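Graltia Season Box – Complete Drama Series on Disc

The Graltia Season Box collects all 13 episodes of the workplace drama Besano in their original broadcast order. Each episode is presented uncut, with the opening titles and next-week previews kept in place. Total running time is 708 minutes. The set was authored by Wutex from the broadcaster's masters.

Video is 1080p at 23.976 frames per second. Audio is two-channel PCM in the original language. Subtitles are in English and Spanish and can be switched off. On-screen captions, such as phone messages and signs, have their own subtitle track.

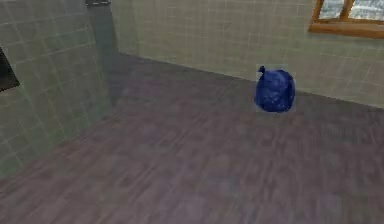
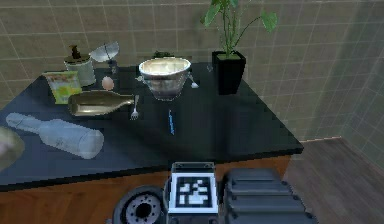 The bonus disc runs 88 minutes and holds the press conference, the script reading and a reel of deleted scenes. The deleted scenes have temporary sound – music and effects were never mixed for them. There is no commentary track.

Packaging is a rigid slipcase with a printed booklet containing the episode guide, cast list and music credits. The theme song, by the band Ristić, appears as a clean opening on the bonus disc. The soundtrack album is sold separately.

Specifications
Catalog number: GR-544
Format: Blu-ray
Region: A
Aspect ratio: 16:9
Subtitles: English, Spanish
Release: August

Players set to Region B or C will not read the discs. Check the region setting before ordering – opened sets can be exchanged only for a disc fault. Orders placed by noon on Wednesday ship the same day.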